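Double sinks at Durnidon: fixtures, racks and counter items

Gallery 2 in the Plaromer kitchen layout series. The set covers two double-basin sinks and the things kept in and beside them. Both basins are stainless steel and both counters are white, but the surroundings differ a good deal: one counter is an island on carpet, the other has a backsplash and cabinets under it.

Terms used on this page: "left" and "right" are always given from the viewer's side. "Rack" means a dish rack or drainer placed in or over a basin. "Divider" means the strip of steel between the two basins.
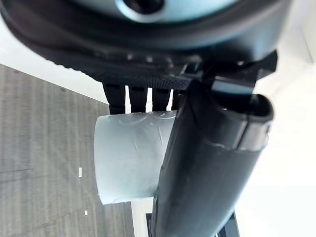 Loose items are listed by shape and color only. Capacity and weight are left out, as they were in the earlier Plovico listing, and so is anything that would need a label to confirm. Cups and bowls come under tableware wherever they stand - on the counter, in a rack or in a basin. Food is listed under the basin it lies in.

The island comes first. An open base makes it easy to follow the plumbing, and it also leaves every hose and pipe exposed. Series drawing 1264 covers this type and shows a clear height of 686 mm under the slab as a planning value. The value is for the drawing and should not be read as a measurement of any counter on this page.

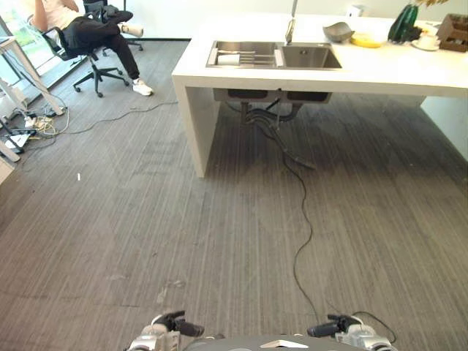

Durnidon, April

Island with a thick slab top and a panel leg at the left end. The undersides of both basins and the dark drain pipes are open to view. There is a metal dish rack in the left basin with a white cup on it. Tableware on the counter: a gray bowl, and a white cup on a saucer.
Floor: gray striped carpet. A hard mat under the drain side would be a sensible addition to drawing 1264, and has been noted for the next revision.

The second sink is the more usual arrangement, with closed storage below and a wall behind. Drawing 503 applies. It calls for the larger basin to be used for washing produce and the smaller one for draining, so that wet plates do not share a basin with soil and leaf trimmings. Unequal basins are specified for this reason. The drawing does not fix which side the larger basin goes on.

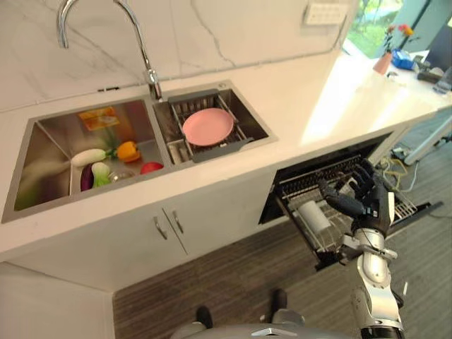
Metwally
Layout notes and captions

Larger basin, left: white radish, eggplant, bok choy, tomato and orange bell pepper, with a small clear glass bowl. Smaller basin, right: drainer rack across the top, pink plate standing in it, utensil section at the front.
The gooseneck faucet is mounted behind the divider. Backsplash: white marble, veined. Dishwasher to the right of the cabinets, rack drawer out.

On drawing 503 the dishwasher is placed next to the draining basin. That keeps the carry short, but with the rack drawer out the floor in front is blocked, and the clearance line on the drawing should be checked with the drawer fully extended.

Corrections to item names can be sent in with the gallery number and the drawing number.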